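Murkura Bakery Product Text Collection
Data card, third release

Summary

The Murkura Bakery Product Text Collection is a set of short written records about baked goods sold in small and mid-sized shops. Each record gives the name of a product as it appeared at the point of sale, any other names in use for it, a list of ingredients, an allergen statement, and a short description written by a trained annotator. The collection was prepared to support work on product search, menu translation, and the matching of item names across different spelling systems.

The collection is maintained by the Murkura project. Labels were supplied through two partners, Promix and Ruggiero, and hosting is provided by Nuvstead. Questions about the content should be sent to the project desk and questions about downloads to Nuvstead support.

What changed in this release

The third release replaces the second in full. Users should not mix records from the two, as identifiers were reassigned in July when duplicate entries were merged. A lookup table is included for users who need to trace an older identifier to its current one.

The field formerly called "type" has been split into "dough" and "finish". The earlier field asked annotators to choose one category for each product, and disagreements were frequent. A bread roll with a sweet topping could reasonably be filed under either bread or pastry, and in practice it was filed under both. The new fields record the base and the topping separately and leave the choice of a shop category to the user.

Allergen statements are now stored exactly as printed, with a normalized version in a second field. The second release kept only the normalized version, and several users reported that the original wording was needed for compliance work.

Scope

Records cover yeast breads, filled buns, laminated pastries, cookies, and sponge cakes. Items that are sold frozen for home baking are excluded, as are dry mixes and custom decorated cakes. Savory items are included where the dough is baked with the filling in place. Sandwiches assembled after baking are outside the scope.

Product names appear in English, Japanese, Italian, Spanish, and Portuguese. Names are kept in their original script, with a romanized form where one applies. Translated names are marked as either "in use", meaning that the form was found on a label or menu, or "supplied", meaning that an annotator wrote it. The two should be treated differently. A supplied name may be accurate and still be unfamiliar to customers.

Naming and cross-references

A large share of the annotation effort went into products whose names do not describe their contents. Melon pan is the standard case. The bun takes its name from the appearance of its cookie crust, and many versions contain no melon at all. Early search tests returned it for customers looking for fruit products and failed to return it for those looking for sweet breads. The record now carries a note on the origin of the name and a flag, "name_not_ingredient", which is applied to all products of this kind.
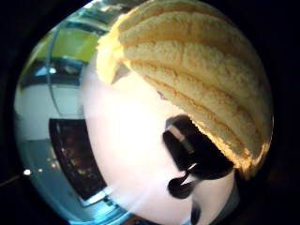 The same flag is used for the pineapple bun, which is a close relative in construction and is likewise often made without the fruit. The two are kept as separate records. They are linked through the "related" field, which shows similarity in method or form and makes no claim about which product came first. Annotators were instructed not to settle questions of origin, and statements of that sort found on labels were left out of the descriptions.

Regional names required similar care. Where one name refers to different products in different places, each product has its own record and the shared name appears in both. Where one product has several names, a single record is kept and the names are listed in alphabetical order. The order carries no meaning as to preference or frequency.

Fields

record_id: A fixed string assigned at the time of release.
name_local: The name as printed, in its original script.
name_roman: The romanized form, if applicable.
name_other: Other names, each marked "in use" or "supplied".
dough: The base, chosen from a closed list of 10 values.
finish: The topping, crust, or glaze, chosen from a closed list of seven values.
filling: Free text; empty where there is none.
ingredients: The ingredient list in printed order.
allergens_printed: The allergen statement as it appears on the label.
allergens_normal: The same statement mapped to standard terms.
name_not_ingredient: True or false.
related: Identifiers of similar records.
description: Free text written by an annotator.
source: The supplying partner.

An empty field means that the information was not available to the annotator. It does not mean that the information is negative. In particular, an empty allergen field must never be read as a statement that a product is free of allergens.

Collection and annotation

Promix supplied label text from packaged goods. Ruggiero supplied menu and shelf text from counter service shops. All text was typed by hand from the printed source and then checked by a second reader. Spelling errors in product names were kept when they appeared on more than one label from the same shop, and were otherwise corrected.

Descriptions were written to a common guide. Annotators were asked to state the shape, the nature of the crust, the filling if any, and the usual manner of serving. They were asked to avoid words of praise and words borrowed from advertising. Where a description relied on general knowledge of the product and not on the label itself, this is noted at the end of the entry.

Each annotator completed a practice set before beginning work. Disagreements on the "dough" and "finish" fields were referred to a third reader, whose decision was final. Roughly five percent of records were referred in this way, most of them involving enriched doughs with a separate baked crust.

Known limitations

Packaged goods are better represented than counter goods. Products from shops that do not print labels are largely missing, and this affects regional and seasonal items most of all. Coverage of Portuguese names is thin and should not be used as the sole basis for a translation tool.

Ingredient lists reflect the recipe at the time the label was printed. Recipes change, sometimes without a change of name, and the collection is not updated between releases. It must not be used to advise members of the public on the safety of any product.

The closed lists for "dough" and "finish" were built from the products on hand. Users who extend the collection to other regions should expect to add values - rice-based doughs are a known gap, and steamed products were left out altogether.

Permitted use

The collection may be used for research, teaching, and internal product development. Redistribution of the full set is not permitted without written consent. Short extracts may be reproduced in papers and course materials with credit to the Murkura project. Shop names were removed before release, and users agree not to attempt to restore them.

Corrections

Corrections may be submitted through the form on the Nuvstead hosting page. Each submission should give the record identifier, the field concerned, the proposed text, and the printed source on which the correction is based. Submissions without a source are kept on file but are not applied. Accepted corrections appear in the next release and are listed in the change log by record identifier.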